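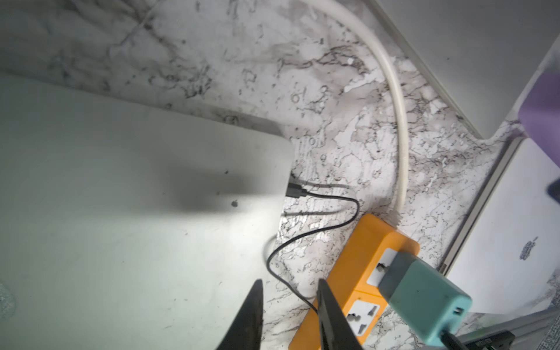
Piltora Community Support
Ticket: Soil moisture node drops off the network overnight
Opened by: Samran Boonyarit
Product: Piltora sensor node, Hekau firmware
Status: Solved

Original report

Hi all! First of all, I love this kit. I've got four nodes in the veggie beds and they talk to an Onico hub in the laundry, and three of them have been brilliant since January. The fourth (I called it Jin) vanishes every night a bit after 11 pm and comes back by itself at breakfast time. No errors on the hub, just a flat line on the graph until morning.

Tried so far:
- Swapped the battery with the one from the tomato bed. Jin still drops out, tomato node is fine.
- Moved Jin 2 metres closer to the house. No change.
- Re-flashed Hekau from scratch. No change, but I did get the new graph colours, which are great!

Reply from support

Thanks Samran, that's a terrific set of tests. Could you open the node's serial log in the morning and paste the last few lines before the gap? Also let us know what reporting interval you've set.

Samran

Interval is 100 seconds on all four. Log from last night:

23:04 report ok, battery 70%
23:06 report ok, battery 70%
23:07 schedule: quiet hours start
23:07 radio off
06:30 schedule: quiet hours end
06:30 radio on, joining hub
06:31 report ok

Quiet hours?! I never set any quiet hours. 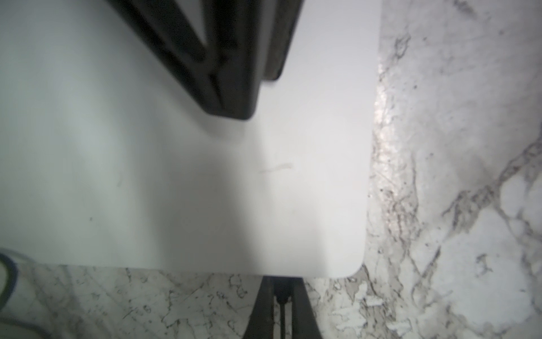
I went through every menu in the hub app and the quiet hours switch is off for the whole house. So the node is getting it from somewhere else, and a full re-flash didn't clear it. Really keen to find out where it lives!

Reply from support

Great find. Schedules are kept in a separate settings area that survives a re-flash, so that your calibration isn't lost. Type "settings dump" in the serial console and look for any line starting with sched. If there's one there, run "settings clear sched" and restart the node. Your moisture calibration won't be touched.

Samran

Found it! There was a sched line in there, and I'm pretty sure it's left over from when I tested Jin as a bedroom temperature sensor and didn't want the light blinking at me all night. Completely forgot. Cleared it, restarted, and the dry soil value is still 2,385, same as I had written in my notebook.

Update, next morning: no gap! Reports all the way through the night, and I can finally see the bed drying out slowly before sunrise. So happy with this.

One suggestion if it's possible: could the hub show a little moon next to any node that has its own schedule? I'd have spotted it straight away.

Reply from support

Love the moon idea, we've added it to the request list for the hub app. Marking this one as solved. Happy growing!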